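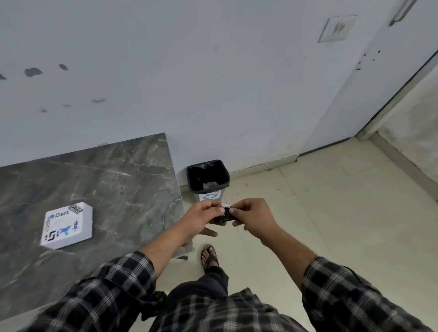
Restby open day: tissues, wrappers, and one very patient robot

Quick write-up before the next issue goes out. Nine of us made it to the Drodelance open day at Restby on 6th May. Parking fine, signs less so, two cars ended up at the loading dock at Kyriakidis next door.

Panagiotis Tzavaras showed us around. No slides, thank goodness. Straight to the back room and the small-chores work, the part most of us had come for. The idea is simple enough. A person does a dull household job by hand, over and over, and it gets recorded from head height. The robot (they call it Ilance) learns from the recordings. Small stuff only for now. Opening a wrapper over the trash. Refilling a tissue box. Flattening paper on a table.

Sounds like nothing. Then you watch a gripper try it. Thin paper is awful, it sticks to itself, two sheets come up instead of one, and a wrapper changes shape every time you pinch it. Panagiotis said they want 1,000 good recordings per chore and are at roughly 500 for the tissue box. Wrappers further behind.

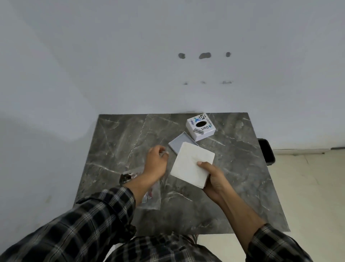

White pad in the right hand, left hand reaching out over the marble. Stickered box at the back.

Ilance had five tries at lifting one sheet off a pile while we stood there. Got it on the second and the fifth. Big cheer for the fifth. On the third it just stopped and sat there, and Panagiotis let it sit, said he'd rather it wait than grab. Somebody asked about speed. Slow. Slower than my kids putting away laundry, and he didnt pretend otherwise.

Good question from the back about why use both hands so much. Answer: people do, mostly without noticing. One hand holds, the other works, and then they swap. The one-armed version they had last September could push paper around but not smooth it, the sheet kept sliding.

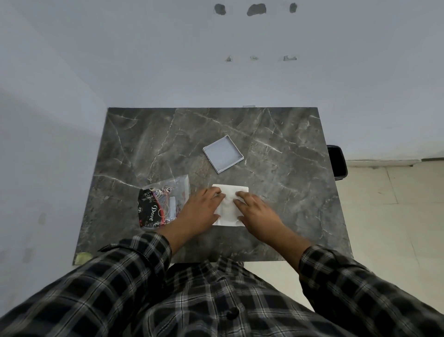

Both hands on the paper, with the tray just above and the Dove package in its bag on the left.

Some of us had a go at the recording side too. Harder than it looks! You start thinking about your thumbs. Advice was to go at normal pace and not tidy up your mistakes, they want the fumbles in as well.

Coffee after, good cookies, a long arguement about dishwashers that I missed most of.

They'll have us back in September, by which time the wrapper work should be further along. Small room so numbers limited. If you want a spot reply to this newsletter and say if you need a ride.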